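The Long Way Around a Load of Laundry

I should confess right away that I like doing laundry. I like the smell of it, I like the little heap of warm towels, and I have been known to fold fitted sheets in front of company. So when my editor asked if I wanted to spend a morning with Plirko, a laundry package for humanoid robots, I said yes with my arms already crossed, if you can say yes that way.

Plirko comes from a small outfit called Skesov, and it isn't a robot. I had that wrong until I was halfway through my first coffee. What you get is the software that teaches a robot its way around a washer and dryer, plus setup in your home and a person to call when things go sideways. You bring the robot, or you lease one through a partner firm, Desirby, and the two bills arrive separately (a small gripe, but I will come back to it). The Plirko side costs $245 a month, with setup included, and there is no annual contract to sign.

Kamarul Purba runs the home program, and he is a patient man. He had set aside an hour for me and I used up most of three. He began with the handbook, which is 32 pages long and a good deal more readable than the one that came with my dishwasher. The first section is all about your own machine: which way the door swings, how high the drum sits, how far back the rubber seal goes. A stacked washer-dryer is the setup Skesov gets asked about most, he told me, and also the one that gives his team the most trouble.

"People think the folding must be the hard part," he said. "We don't even sell folding yet. Give me a round door at shoulder height and I can keep my engineers busy until August."

I laughed, and then I thought about it on the drive home. I reach into my dryer without looking. I lean in sideways, I feel around the back for the sock that always hides there, and I bump the door with my elbow and think nothing of it. A robot has to be given every bit of that. It has to know where to stand so that the open door doesn't get in the way of its arm, and how far to reach before the rim does. Ratih Menon, the engineer in charge of the reaching part, has a lovely word for all this. She calls it manners. A robot with good manners doesn't lean on your appliance!

What the package covers today is the handling of small things at the drum opening, upper or lower, with one arm, and moving them between drum and basket. Sheets are out. So are duvet covers, anything with a long drawstring, and bras, about which Ratih was very funny and which I will leave to your imagination. The robot doesn't choose the cycle, either. You do that, and you pour the detergent, and as far as I'm concerned that is as it should be.

Pace is the thing you will want to know about, so I asked. In Skesov's own tests a basket of small items takes 37 minutes to load. I could do it in one, and so could you. But Arturo Morelli, an early subscriber with a bad shoulder and a washer on top of his dryer, put it to me differently over the phone. He starts it going after breakfast and takes the dog out, and he doesn't much mind what the clock says when he gets back. I found that hard to argue with - my own laundry has sat in a basket for whole weekends. 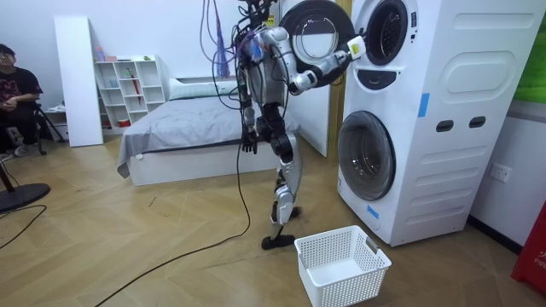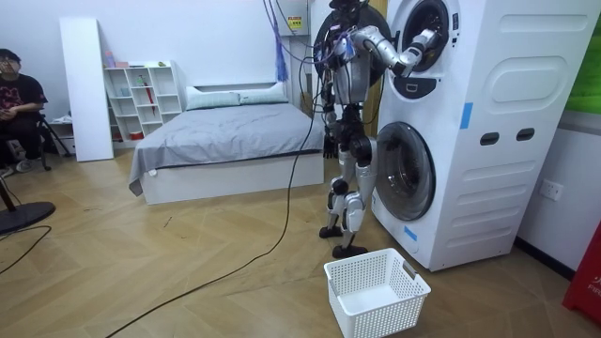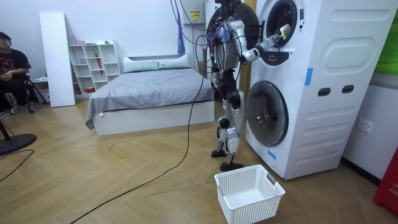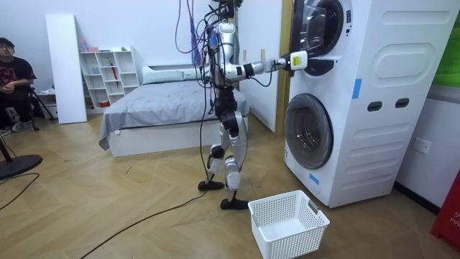
Reaching for the upper machine, with the basket waiting on the floor.

Should you sign up?

If you already have a humanoid at home, and the machine at your place is a stacked one that somebody in the house can't comfortably reach, I would give it a month. Ask for the setup visit early in the week, and clear some floor before they come. If you'd be leasing a robot just for this, wait. Two bills for socks and washcloths is a lot of bill, and Kamarul says a joint price with Desirby is being talked about, though he wouldn't give me a figure.

As for me, I went home and did a load of towels by hand, and I watched my own elbow the whole time.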